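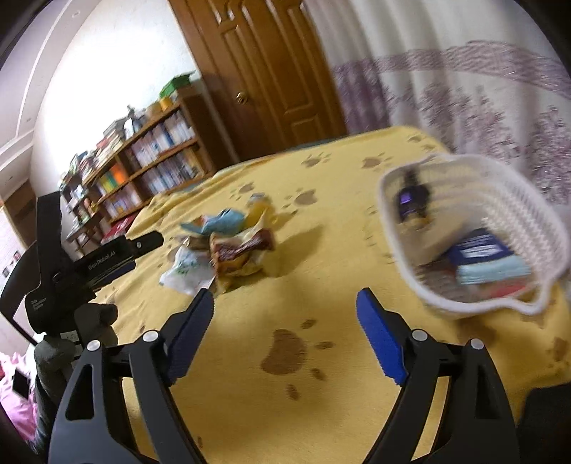

Snacks and a rope basket on the paw-print blanket, with a pair of grippers held over it.

Opinion
Let the spare bed be a workshop
By Chidubem Oyewole

I have read a good many articles telling people who want to build robots at home that the first thing they need is a proper bench. It should be flat, they say, and well lit, and bolted to something. I followed that advice for most of a winter, and I would like to speak up, with some affection, for the bed.

My own project is a tidying arm I call Riltitz, which will one day (I do hope) pick things up and put them where they belong. I built the first version at the shared workshop in Jiltton, a lovely place with good tea and better company, on a steel table you could have skated on. I gave it wooden blocks. It learned to lift wooben blocks very nicely, and I went home every evening feeling rather pleased with myself.

Then I started trying things indoors, on soft furnishings, and all that pleasure went out of the window. A blanket gives way when you press on it. A packet that is twisted at one end has no obvious place to hold it. Crinkled wrappers slide over one another, and a clear bottle is a hard thing for any camera to make sense of. A pattern of brown paw prints on mustard yellow is more than my software was ready for, and I doubt it's alone in that.

I kept a notebook, being that sort of person. Out of 400 tries at the steel table, Riltitz managed 329. I won't give you the indoor figure, as I stopped writing it down after the first afternoon, but I learned more from that afternoon than from all the blocks put together.

My friends at Jiltton don't all agree. Their case is that you should change one thing at a time, and that a house changes everything at once - the curtain moves, the light goes, somebody wants the room back. I take the point, and I still go in with my soldering and my motor repairs, which have no business near bedding. But a machine meant for homes ought to meet one early, while its bad habits are still cheap to mend. I left it late and had to throw out two months of work in June.

So if you have a half-made gripper in a drawer and no bench to put it on, please don't wait for one. Clear a bit of blanket, tip out the shopping and see what it can pick up.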